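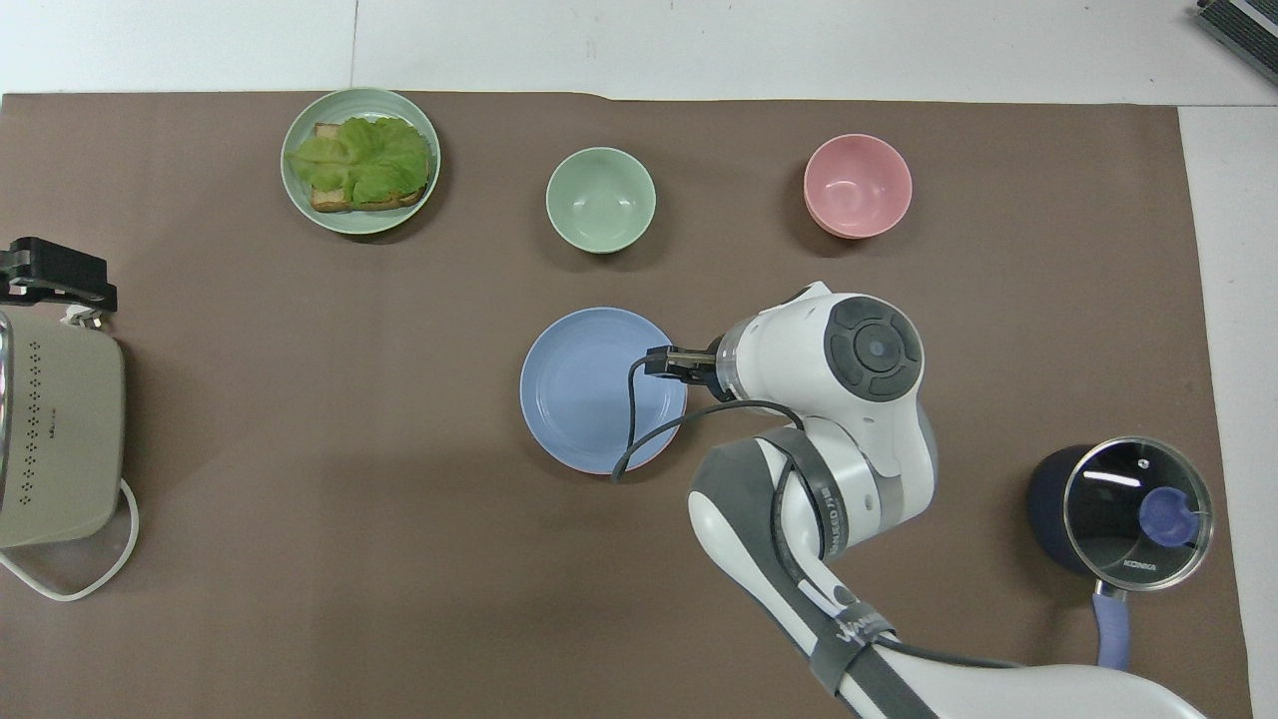
¿Dónde se puede aprender a montar una mesa de desayuno sencilla y bonita sin gastar mucho? En el taller abierto de Mavton, que este mes de junio dedica todas sus sesiones de la mañana a la tostada, el cuenco y el plato de diario.

La nueva edición del taller de desayunos ha arrancado con muchísimas ganas y con 97 personas apuntadas, ¡bastantes más que el año pasado! La propuesta es la misma de siempre y sigue funcionando de maravilla: una mesa blanca, un mantel grande de papel marrón y vajilla de colores suaves para que cada cual coloque las cosas a su gusto y luego, claro, se las coma.

La receta de arranque es la tostada abierta con lechuga. Pan bien dorado, con la corteza un poco más oscura, y encima una buena capa de hojas rizadas que casi tapa la rebanada entera. Se sirve en plato verde pálido (el verde sobre verde queda precioso) y a partir de ahí se abre el debate, porque hay quien le pone tomate, quien prefiere queso fresco y quien defiende que con aceite y sal ya basta. En la sesión del martes ganó el queso por goleada.

Los cuencos pequeños, uno verde y otro rosa, van a la mesa vacíos y se llenan al final - yogur en uno, fruta cortada en el otro, o al revés, que tampoco pasa nada. El plato azul claro se reserva para compartir. La olla azul marino con tapa de cristal también tiene su sitio, y el equipo del taller ya ha anunciado que habrá una sesión entera de gachas de avena, un desayuno que aquí se prepara poco y que merece mucho más cariño.

La vajilla sale del fondo de préstamo Zerouali, que presta platos y cuencos a asociaciones y centros de barrio y que ha pasado este año de 145 a alrededor de 200 piezas. Quien se quede con ganas de repetir la mesa en casa puede pedir un juego para cuatro durante una semana, devolviéndolo fregado. El papel del mantel se compra por rollos en la papelería Flakitz, justo enfrente, y se corta allí mismo a medida.

Las sesiones empiezan a las diez en la sala Grernus, planta baja, y duran algo menos de dos horas. La inscripción cuesta 4 euros, con los ingredientes incluidos, y se hace en el mostrador de la entrada. Quedan plazas para las gachas y unas pocas para la última mañana de tostadas, así que conviene darse prisa. Hay que traer delantal y un recipiente con tapa para las sobras - ¡si es que sobra algo!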